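Ostbridge used car listings – README

Last edit Fri 17 September. Danica Šťastný, ask me if anything below is wrong, some of it will be.

What's in here

Used car adverts from dealers in and near Ostbridge, plus a smaller set from Brirnham. One row per advert. 1000 rows in the main file, 200 in the Brirnham file. Same columns in both, except Brirnham has no service history column as the dealers there didn't fill it in often enough to bother with.

Started as a way of working out what a fair price was for a seven-year-old estate. Grew a bit. People kept asking for the spreadsheet so now it's a proper folder with a readme.

Files

listings_main.csv – the big one
listings_brirnham.csv – the small one
makes_lookup.csv – tidy names for makes and models
prices_checked.csv – 300 rows from main where I rang the dealer to check the price
clean.py – does the tidying, see further down
old/ – ignore, will delete once I'm sure

Columns

advert_id – my own number, means nothing outside this folder
make, model – as tidied, see makes_lookup
trim – as the dealer wrote it. Messy. Not fixed. One dealer puts the trim in the model box every single time
year – year of first registration, not model year. Matters for cars sold in January, loads of them sat on the forecourt over Christmas and got registered after
mileage – miles. Blank if not given, never zero
fuel – petrol, diesel, hybrid, plugin, electric
gearbox – manual or auto. Anything with a clever clutch is down as auto
body – hatch, saloon, estate, suv, coupe, van, other
owners – previous keepers, blank if not stated
history – full, part, none, blank. Main file only
asking – asking price in pounds, whole pounds
was_price – the crossed-out price if there was one. Don't trust it
dealer – a letter code. Key isn't in the folder, I said I wouldn't share it
notes – free text, mine. Swearing mostly removed

How the rows were got

By hand at first, copying from dealer sites in the evening. Then Hyvönen (the garage on the ring road, not a big outfit) let me have their stock list as an export, and two others followed once they heard. Everything else is still copied by hand. So expect typing errors in the hand-copied rows and expect the export rows to be cleaner but stranger – Hyvönen's system calls every estate a "wagon" and clean.py swaps it back.

No private sales. Tried it for a while, gave up, half the adverts had no mileage and a good few were plainly dealers pretending.

No auction prices either. Different market, and the condition grades would need their own file.

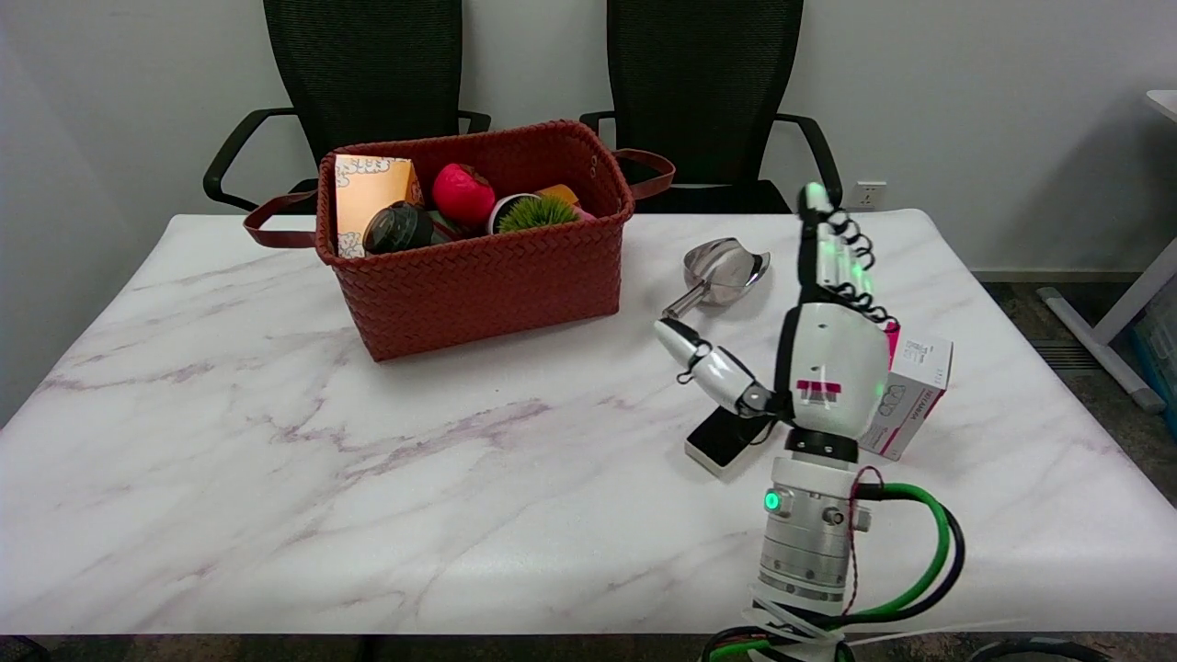 Duplicates are the main headache. Same car gets listed, goes quiet, comes back cheaper with new photos. If reg year, mileage and colour all matched I kept the latest advert and put "relisted" in notes. Colour isn't a column, I dropped it after the matching, sorry. Should of kept it. Might go back in.

Cars moved between branches are harder. Brendness has 2 sites and swaps stock between them when one gets full, so a car can turn up under both codes with slightly different mileage because somebody drove it over. Caught the ones I noticed.

Prices

Asking prices, not what anyone paid. Please read that twice. Had an email from someone who'd used the average to argue with a salesman and was cross that it didn't work.

Admin fees are in or out depending on dealer. Where the advert said clearly that a fee was extra, I added it on and put "fee added" in notes. Where it didn't say, left alone.

In prices_checked the column phone_price is what I was told on the phone. Usually matches asking. Where it doesn't, nearly always lower, now and then higher as the advert was out of date. Vans were the worst for this, partly VAT. Van prices in the main file could be either with or without, treat with care or filter them out.

Finance-only prices left out altogether. If the only number was per month there's no row.

Known problems

– Electric cars too few to say much about. Don't fit a line through them
– Mileage for dealer F looks rounded to the nearest thousand
– Some plugins are down as plain hybrid, dealers mix them up and so did I early on
– owners is blank more often than filled
– A few rows have was_price lower than asking. Left in, that's what the advert said
– Accents in dealer notes came out as question marks in Excel. Open the file as UTF-8 and they're fine
– Brirnham skews to small hatches. One dealer there sells hardly anything else and they supplied most of the rows

Fixed since last time

– year was text in some rows, now a number throughout
– "auto" and "Auto" and "automatic" all the same now
– took out three motorbikes
– makes_lookup had one saloon down twice with diffrent spellings

Running clean.py

Put it in the same folder as the csv files and run it. Needs pandas, nothing else. It writes new files with _clean on the end and doesn't touch the originals. If it stops with an error about the date column you've got the old version of main, get the new one.

It doesn't guess missing values. Somebody asked for that – no. Do it your end if you need it, and say so if you publish anything.

What it's OK for

Rough comparison of asking prices by age and mileage, local only. Practice data for a class, it's been used for that and seemed to go alright. Seeing which models hang about.

Not OK for valuing one particular car, insurance write-off arguments, or anything about the whole country. Two towns. Dealers with websites.

Sharing

Use it, change it, pass it on, keep this readme with it. Don't try and work out the dealer codes, and if you do work them out don't post them. They were good about letting me have the lists and I'd like them to carry on.

Still to do

Colour back in. MOT expiry, if I can face the typing. Split vans into their own file. Second pass on the Brendness duplicates – if you spot one, send me both advert_ids and I'll sort it.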